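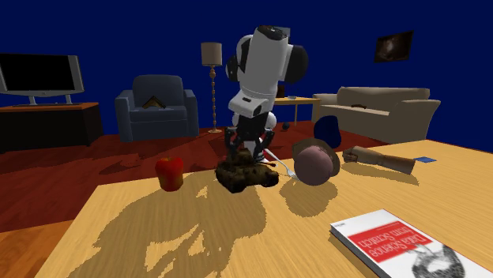 A toy tank in olive green, brown and black camouflage on a wooden table.

Sinent Revises Paint Adhesion Standard for Small-Scale Toys

FULTSTEAD, October – Sinent, the coatings test laboratory, has released the second edition of its adhesion and wear procedure for painted toys and scale models. The procedure applies to items up to 75 millimeters in length with two or more coats of decorative paint.

The first edition used a single cross-cut tape test on a flat sample plate. The new edition requires testing on the finished item, including curved surfaces and raised edges. Each item is rubbed with a cotton pad for 44 cycles under a fixed load, then held in a humidity cabinet at 47 degrees Celsius before the tape test is applied. Paint loss greater than 5 percent of the test area is recorded as a failure.

"Flat plates gave repeatable numbers, but they told us little about edges, where most of the wear takes place," said Lamisi Issahaku, head of test methods at Sinent. "Multi-color finishes are a particular concern. Where one color overlaps another, the top coat can lift while the lower coat stays in place."

Overlap zones must now be reported separately from single-color zones. Laboratories may use their existing rub testers if the sample holder is replaced with the adjustable type shown in Annex B.

Trial work was carried out with Antwi, a maker of die-cast and molded toys, at its finishing plant in Gatadley. Fergal Daly, production manager at Antwi, said the plant had changed its drying schedule between coats after the first trial results.

The first edition remains valid for orders already placed. Reports issued under it should state the edition number on the cover page.

Copies of the procedure and the report template are available from the Sinent document office in Fultstead.

Press contact: Gwawr Cadwaladr, Sinent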